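How to wash and whiten cotton tea towels and napkins

Plain white cotton goes grey for ordinary reasons: too much detergent, hard water, overloaded machines and cooking oil that was never properly removed. Most of it can be reversed at home with a long soak. The method below suits white cotton and cotton-linen blends. Do not use it on wool, silk or anything with coloured embroidery.

What you need

A bucket or laundry tub that holds at least 10 litres
Sodium percarbonate (sold as oxygen bleach or soaker)
Washing soda
Your usual laundry powder
A bar of plain laundry soap
Rubber gloves

Check the label on the soaker. You want one with a high percentage of sodium percarbonate and not much filler. The cheap tubs are often mostly washing soda, so you would need to use more of them.

Step 1: Sort and shake out

Separate the whites from the creams and the unbleached calico. Cream cloth will lighten unevenly in a strong soak. Shake crumbs out over the bin or the garden, and pull off any loose threads so they don't knot in the wash.

Step 2: Treat the stains first

Wet each stain with cool water and rub it with the laundry soap. Leave it for 25 minutes. Tea, coffee and red wine will mostly come out in the soak, but oil needs the soap. For curry or turmeric, soap the mark, rinse it and hang the towel in full sun for an afternoon before going further. Turmeric fades in sunlight better than it does in any product I have used.

Blood and egg should only ever meet cold water at this stage. Hot water sets them.

Step 3: Soak

Fill the bucket with 10 litres of hot tap water, then add 200 g of sodium percarbonate and a heaped tablespoon of washing soda. Stir until it dissolves. Put the towels in loosely and push them under. If they float, sit a dinner plate on top.

Leave the bucket uncovered. The solution gives off oxygen as it works and a sealed lid can pop. Six hours is enough for light greying, and overnight is better for old stock. The solution is spent once it stops fizzing, so don't save it for another batch.
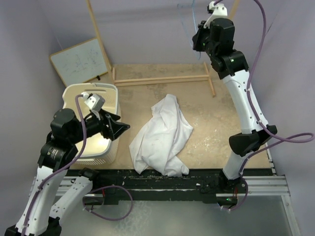 Crumpled white cloth on a wooden surface.

Step 4: Wash

Tip out the soak water down the laundry sink, wring the towels lightly and put them in the machine. Use a 60-degree cotton cycle with half the powder you would normally use. Fill the drum to two-thirds and no more. Skip the fabric softener altogether -- it coats the fibres, and a coated tea towel pushes water around the plate.

If your water is hard, as it is in Neltport and most of the Bumirley area, put 100 mL of white vinegar in the softener drawer. Don't mix vinegar with the soaker in the bucket, as they cancel each other out. Never mix either one with chlorine bleach.

Step 5: Dry

Peg the towels by the short edge, in the sun if you have it. Give each one a hard snap before you hang it, which takes out most of the creases. On a winter day a clothes horse near a window will do. A tumble dryer is fine on medium, but take them out slightly damp and smooth them flat by hand.

Step 6: Press and fold

Tea towels don't need ironing. Napkins look better for it. Iron them damp on the cotton setting, wrong side first, working from the hem toward the centre so the corners stay square. Fold in thirds lengthwise, then in half, and let them cool before stacking. Warm stacks hold moisture and can smell musty by the end of the week.

If they are still grey

Repeat the soak once. If there is no change, the problem is probably detergent build-up. Run the towels through a hot cycle with no powder at all and look at the water. Suds mean there is old detergent in the cloth, and you should keep running plain cycles until the water is clear.

Cloth that has gone thin or feels slick has reached the end. Cut it into squares for cleaning windows, and keep a few by the back door for muddy shoes.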